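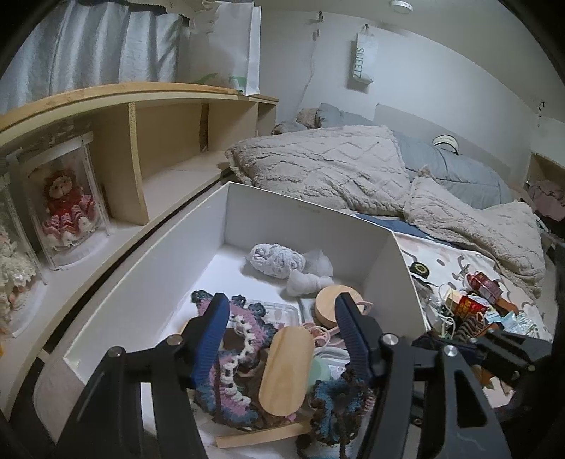
Matilde Loureiro asked in May whether the jaw pads have to come off every time the gripper is cleaned. They do not. Wipe the blue pads in place after each session and remove them only when the ribs are worn or a pad has started to lift.

2.2 Changing the jaw pads

Spare pads are supplied in pairs, part 2384. Change both together – a new pad opposite a worn one makes soft items twist as the jaws close.

1. Open the jaws fully and set the gripper on a flat surface.
2. Peel the old pad away from the tip end. Do not lever against the linkage arms.
3. Clean off the old adhesive with a dry cloth, then an alcohol wipe.
4. Line up the new pad with the inner edge of the jaw and press along its full length.
5. Leave the jaws open for 20 minutes.
6. Close the jaws slowly and check that the ribs meet evenly.

CAUTION: Keep fingers clear of the pivot screws while the jaws are moving.

Note: Yarn and loose thread collect at the pivots when the gripper is used on crochet or cloth. Pick them out with tweezers before closing the jaws. Do not oil the pivots.

If the ribs still do not meet after step 6, loosen the pad and repeat from step 4. If one jaw sits ahead of the other, stop and go to section 2.3, Linkage alignment. Record the change on the Womside service card.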